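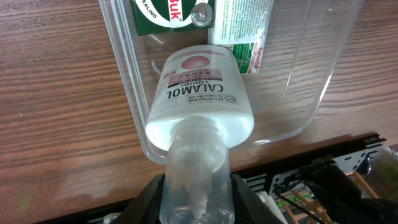
The Tray

Last updated: September
Print this page | E-mail this page

I'd promised myself the medicine tray would be done by lunch. It's a clear plastic one and it lives on the wooden table by the window, and it had been filling up since we moved into Flarmont Road (number 54, top bell, mind the step).

Calamol lotion first, then. I've always had a soft spot for a bottle with a pump. You can read NOT TO BE TAKEN ORALLY on it if you tip your head, and I heard it in my mother's voice, because she used to read labels out loud as if we were all about to start drinking them. We weren't! Well, my brother was, once, but that was vanilla essence.

She kept a notebook, my mother. It had Illness written on the cover in green biro, and everything any of us ever caught went in it, with the time and what she'd dabbed on. I found it at the back of the drawer while I was hunting for somewhere to put the plasters, and of course that was the end of the tidying. I sat on the floor and read. Chickenpox, me, 3.59 in the morning, "lotion all over, sang to her". Nettles, behind the Cano café, "lotion, ice cream, more lotion". A whole page on a wasp.

Then right near the end, in wobblier writing, there was one I didn't know. "Her first night in the new flat. She rang, said she was fine. Not fine. Nothing to dab."

I read that one a few times. The 352 went by outside and made the window hum like it does.

After a bit I got up and found a pen (it said Tilahun Dry Cleaning down the side, goodness knows how long I've had it) and I wrote underneath, quite small, "Better now, Mum. Had toast." Then I put the notebook in the tray with the medicine boxes, where it sticks out a bit at one end, and went to see if there was any bread.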